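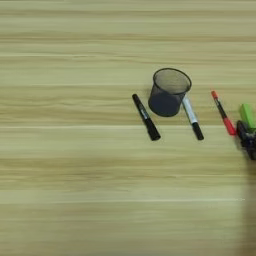
May 24, 2020

The second arm went live at our Minier site in March, so I've now had enough shifts next to it to write something down.

I work in kitting at Ikwood. We put together desk sets for offices and schools: a mesh pen holder, a few markers in different colors, sometimes more, depending on the order. Until this spring it was all done by hand at long tables. A good packer could finish up to 300 sets in a shift, and by the end of it your wrists let you know.

The arm picks up markers and sorts them by color for the set. It is slower than a person on a single marker. It doesn't stop for lunch, though, and the totals come out close. On its best day so far the station did 2,968 markers against a target of 3,000. The supervisor wrote the number on the whiteboard and left it there for a week.

My job has changed more than I expected. I used to pack all day. Now I set out the trays, clear jams, check colors and fill in the log in Puvum, the software we got along with the arm. The log wants a reason for every stop. There are 80 codes and I use maybe six of them. If a marker rolls, that's one code. If two are lying too close together, that's another. Pen holders are still placed by hand on most orders, and the mesh gives the arm trouble when a marker is lying under the rim.

No one on my crew was let go. Two people moved to the Dobos line, which is bigger cartons and more lifting, and one of them would like to come back. The other one likes it there. Pay stayed the same for all of us, and I think that should be looked at, as the people at the arm had to learn a new system and the training was one afternoon.

What I miss is the talking. Four of us used to stand at one table and now I'm mostly on my own with a screen. My wrists are better. I sleep better too, though that may be the shift change.

We're supposed to get a third arm after the summer. I've asked for a longer training and for a stool.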